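# Two arms, one black box

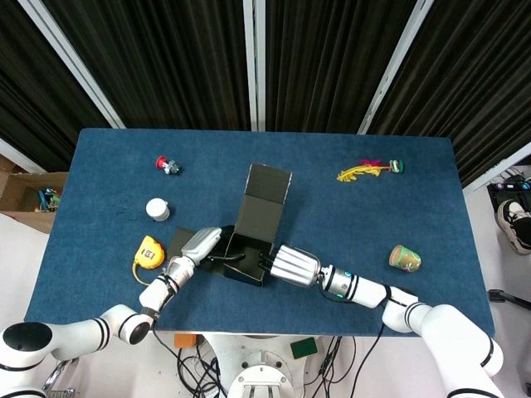 *Both grippers at the black cardboard box, with a tape measure, a cat toy and a paper cup sharing the felt.*

I'd been inside the Drerero open day for 5 minutes when I gave up on the schedule. The talks were upstairs. The arms were downstairs, working at a table covered in dark blue felt, and I stayed put.

Gallulby, the team behind the demo, drove over from Plaltholm with 35 household objects to try. Boxes get most of the attention. A lid that folds back is a rotten thing for a machine to handle - it bends, it springs, it slides away when you push - and I caught myself leaning in every time the fingertips went near the cardboard. It's slow work, and I loved it!

The engineers were happy to talk about the misses too. They've logged 570 attempts on boxes alone, and told me thin flaps still beat them more often than they'd like. Their next stop is the Tiedemann hall in August, where they'll run the table for three days with up to 3 sessions a day. Get there early and stand on the left side if you can.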